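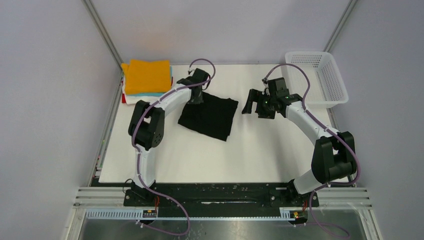
Marama Te Moana - mai 2022

3. Le pliage des petits textiles : état du pli et reprise

3.1 Objet

On traite dans cette section du linge plat de petit format, une fois plié. Torchons, serviettes, carrés de coton. Le lavage et le séchage sont vus en section 2, on n'y revient pas. La question est simple : à partir de quel défaut faut-il rouvrir une pièce et recommencer ? Les consignes de terrain sont vagues là-dessus. Celle d'Irkcombe dit « bords nets », celle de Tautahi dit « pile stable », et les deux ne se recouvrent pas. Une pièce aux bords médiocres tient très bien dans une pile.

3.2 Matériel

Corpus Stadis, lot de juillet : 200 pièces, dont 100 de couleur sombre. Formats mélangés, pas de tri par âge du tissu (regrettable, voir 3.5). Toutes les pièces ont été pliées puis posées à plat sur une surface claire et lisse, sans nappe ni molleton. Ce dernier point compte. Sur molleton la couche du dessous accroche, le décalage est sous-estimé.

3.3 Défauts retenus

Nous en gardons 3.

Décalage des couches. Les épaisseurs ne tombent pas l'une sur l'autre, on voit un escalier à un coin ou le long d'un bord. Noté au coin le plus mauvais.

Froissement de surface. Plis mous qui traversent la couche supérieure. A ne pas confondre avec la marque de pliage elle-même, qui est droite et voulue.

Bord irrégulier. Le contour ondule ou fait une petite avancée. Souvent lié à l'ourlet, parfois non.

La figure 1 donne un cas ordinaire, avec les défauts réunis sur une seule pièce : un tissu noir plié, à peu près à quatre côtés, posé de biais sur le plan blanc. Léger décalage des couches en bas à droite, plis souples en haut à gauche, bord un peu inégal vers le coin supérieur droit. Rien de grave pris séparément. Selon la grille Trorneck on ne reprend pas, selon la consigne d'Irkcombe on reprend. C'est tout le problème.

3.4 Orientation de la pièce

Remarque annexe mais utile. Une pièce posée de biais est jugée plus sévèrement que la même pièce posée droite - les évaluateurs lisent l'angle comme un défaut de pliage. Sur les carrés l'effet est net, sur les formats allongés il l'est moin. Nous avons donc fait noter l'orientation à part. Sept évaluateurs, même consigne, pas de discussion entre eux pendant la notation. Après séparation des deux notes les écarts se resserrent, surtout pour les pièces sombres.

3.5 Limites

Le noir pose une difficulté propre. Les ombres entre couches se lisent mal, un décalage faible passe inaperçu sauf sur fond très clair. Éclairage non mesuré, à faire. Âge du tissu non relevé non plus : un coton souvent lavé garde moins bien le pli, et les notes de froissement mélangent sans doute les deux effets. Enfin la grille Trorneck a été écrite pour du linge de table, nous l'avons appliquée telle quel aux torchons. Discutable.

La mise en pile et le rangement en panier sont traités en section 4.

Contact : Marama Te Moana, projet Stadis | © 2022 Stadis, tous droits réservés | Haut de page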